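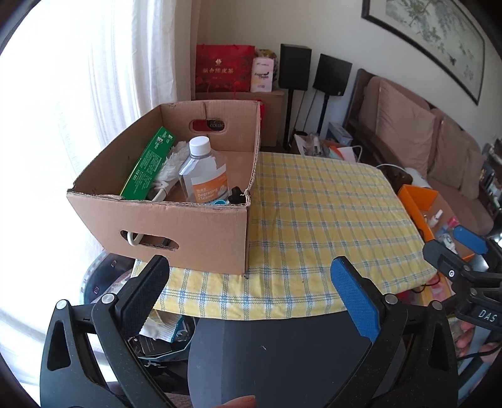
Cormac Cronin writes that he has tried bungee cords, a cinder block and a radio left on all night, and the raccoons still get into his trash. He wants to know what else there is short of trapping them.

Trapping doesn't help much anyway. Take one raccoon off a street with easy food and another moves in. In many states it is also illegal to trap one and let it go somewhere else, so call your state wildlife office before you buy a trap. What works is taking away the food first and the way in second.

Trash cans

Put the cans out on the morning of pickup. If you have to put them out the night before, use a can with a screw-down or locking lid. Bungee cords stretch, and a raccoon can get a hand under the lid. A ratchet strap run through both handles and over the top holds better. Tie the can upright to a post or a fence so it can't be tipped.

Freeze meat scraps, fish skin and chicken bones in a bread bag and move them to the can on pickup day. Rinse the can once a month with a bucket of hot water and a cup of plain ammonia. Never mix ammonia with bleach, and don't use it in a can that had bleach in it earlier.

Pet food and bird seed

Bring in the cat's dish at dusk, and the water bowl too. Keep dry food in a metal can with a tight lid. Plastic tubs get chewed by mice and squirrels long before a raccoon finds them. Sweep under the bird feeder every few days, or take the feeder down for two weeks if you have visitors every night.

Compost

No meat, cheese, oil or eggshells with egg left in them. Line the bottom of the bin with half-inch hardware cloth and bend it up the sides a few inches. Window screen and chicken wire are both too weak.

Under the deck

Before you close anything off, make sure it's empty. Stuff the opening loosely with newspaper and leave it. If the paper hasn't been moved for two or three nights in mild weather, you can go ahead. In spring and early summer there may be young inside that can't walk yet, and closing the hole will kill them. Wait until they leave with the mother.

To close a deck, dig a trench a foot deep along the edge. Staple hardware cloth to the rim board, run it down into the trench, and bend the bottom foot outward in an L. Backfill and tamp. Cut the wire with snips and wear leather gloves. The L is the part people skip, and then they get diggers.

Chimney and roof

An uncapped chimney is a hollow tree to a raccoon. Fit a metal cap with mesh sides, and have a sweep look at the flue first. Don't light a fire to drive an animal out. Trim branches back so nothing hangs within six feet of the roof, and check the soffit corners from the ground with binoculars every January, when the leaves are down.

What isn't worth the money

Noémi Fekete asked about sonic repellers. We haven't had good luck with them. Mothballs are a pesticide and aren't meant for use outdoors. Hot pepper spray washes off in the first rain. Motion lights may help for a few nights.

Safety

Don't feed raccoons, and keep dogs and cats current on rabies shots. If one is staggering or walks right up to you, go inside and call animal control. Raccoon droppings can carry roundworm. Wear gloves and a mask, pick them up with a shovel, bag them, and pour boiling water over the spot.

Beca Dafis in Roy asks whether the same wire works for skunks. It does, and so does the L.

Updated November 1, 2018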